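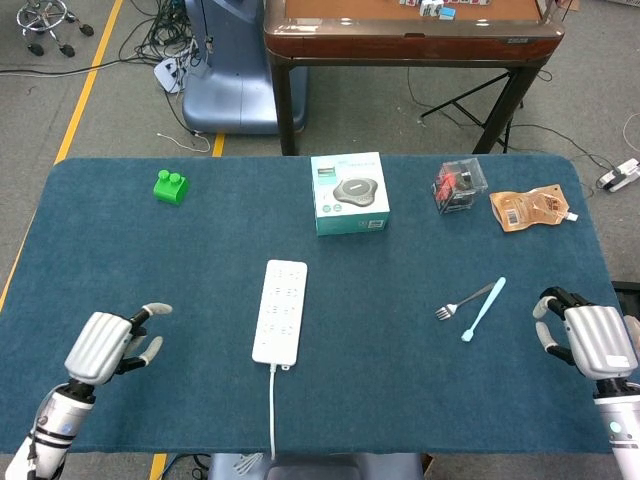
Figure 2. Mixed household objects on a felt-covered table: a power strip, a fork, a spoon-like utensil, a toy block, a product box, a clear box and a snack pouch.

3.2 Objects and categories

The objects in our study are things that people leave on a table at home and later must put back in some place. We collected 436 of them from shared flats and family houses during August. Each object received a number and was weighed, and two of the authors (Morrison and Haldane) gave it a first category without speaking to each other. When they did not agree, Nisbet decided.

We began with the category list of Kadrić, which has a kitchen group, a toy group, an office group and a food group. This list is easy to use for single objects. For mixed tables like the one in Figure 2 it gives more difficulty. The fork goes to the kitchen group without discussion, and the light blue plastic utensil was placed there also, although its shape is only similar to a spoon. The power strip has no clear group. In the first round it was called office by one author and "other" by the second. We therefore added a group for electrical things, and the cord is always counted as a part of the object to which it belongs.

Packages were the second problem. The teal and white box shows a printed image of a round conference speaker, but a closed box does not tell us if the product is inside. We decided to write down the package and its printed picture as two separate fields. For clear boxes, such as the one with red and black items, the content was written by color only when it could not be named with certainty. Pouches with a spout cap were placed under food, also if the print was too small to read.

The green block with two studs was the least disputed object in the set. All sorters who took part in the second round put it with toys.

3.3 Sorting task

The sorters worked at a table with a felt cover, which keeps small objects from sliding and makes less noise. They produced 1896 single decisions, of which 151 were changed by the same person before the end of the session. Most of the changes concerned packages and electrical things. We report these changes separately in Section 4, and they are not treated as errors.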